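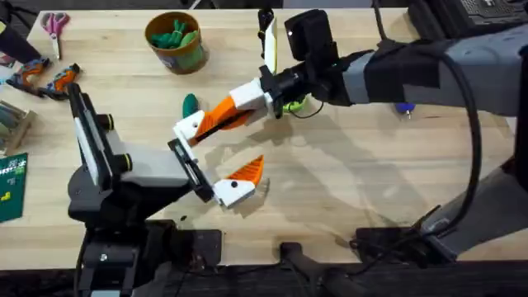 4. Layout and condition of the shared tabletop

4.1 Surface

The bench examined in this section has a light butcher-block top. Tops of this type were chosen for the Brellgate workshop because they can be sanded in place, and because small parts set down on them do not slide. The drawback is that bare or lightly oiled wood records its use. Faint streaks run across the strips, and the darker patch on one half of the top is large and irregular in outline. We did not attempt to identify its origin. The top was last oiled in August, before the survey period began, and no further finish was applied.

For the purposes of the survey, a mark was logged only if it could be told apart from the grain at normal standing height. Shadows were excluded by viewing each mark from two sides. The full log for all benches contains 177 entries and is given in the supplement.

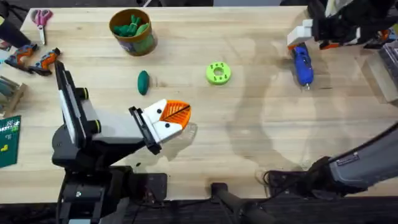

Marks were then sorted by whether they affected work. A discolored area that is flat to the touch has no effect on assembly, but it does make dark fasteners harder to find. Scuffs that raise the grain were treated as faults and scheduled for sanding.

4.2 Items kept on the bench

Items were divided into two groups, tools and stock. Tools on this bench include a pair of scissors with pink handles and a blue hot glue gun with a metal nozzle. Stock includes a round container with a printed label, tightly filled with dark green material, and a clear plastic container with ridged sides. The workpiece is a lime-green 3D-printed ring with a large central hole and eight smaller holes set in pairs around its face (Figure 4).

The Grarell layout rule, which the workshop follows, reserves the middle of the bench for the workpiece and asks that tools be returned to the far side after use. A clearance of 50 mm is specified between the workpiece and any tool with a heated tip. The rule does not say how a glue gun is to be set down, and practice varies. It may rest on its side or be placed in a stand. We recommend a stand in all cases where the top is wood, as adhesive that drips onto an open grain is difficult to remove without scraping.

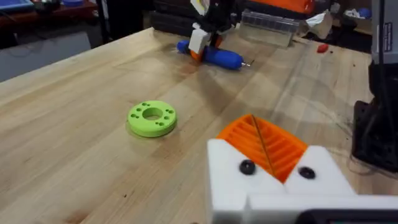 Figure 4. Lime-green ring on the butcher-block bench, with clear container toward the back edge.

4.3 Small loose parts

Small parts are the main source of disorder in the survey. A single rounded piece left on the wood is easy to see if it is red and easy to miss if it is tan or gray. The Vasiliauskas procedure handles this by assigning every loose part to a lidded box at the end of a work period, regardless of size. We applied the procedure in a reduced form, with open containers, and recorded whether a part was in a container or on the surface. Crumpled paper and plastic were logged separately as waste.

Open containers placed near the back edge leave the front clear but lengthen the reach. Containers with ridged sides were easier to grip than smooth ones, although this was not measured. Label orientation was not controlled. Results by bench are listed in the following section, together with the sanding schedule.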